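Repair Night Returns to Billaro Hall With a Longer Parts Wall

The monthly repair night in Billaro is back for February, and it is bigger than ever! Doors open at 6 p.m., the kettle goes on soon after, and anyone with a dead lamp, a crackling radio or a toaster that won't stay down is welcome to bring it along.

Last season the group fixed 46 household items, including a sewing machine that had sat in an attic for years and a much-loved Nazarenko record player (it plays beautifully now, a little fast on the B sides).

Small parts, green dish or lid

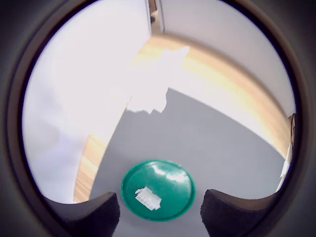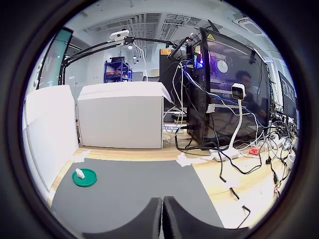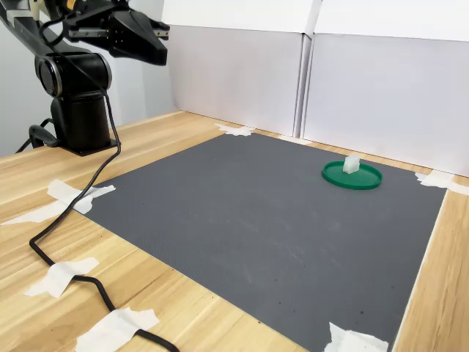
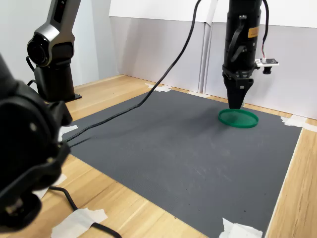
Gervásio Medeiros wrote in to say that he took his mother's hair dryer along in the fall, expecting to be told to throw it out, and went home with it running and a new fuse in the plug. He would love to see a second evening each month, and he hopes the group will cover bicycle lights too.

Bicycle lights are on the list! So are zippers, for the first time, with two sewing tables set up by the stage. The parts wall has grown to 1,024 labeled drawers of screws, switches, knobs and springs, and visitors can dig through it for free.

Rónán Ó Néill will lead a beginner soldering class at 7 p.m. with room for 13 people, and beginners really does mean beginners. Sign up at the front desk. Parking is behind the hall, and the side door has a ramp.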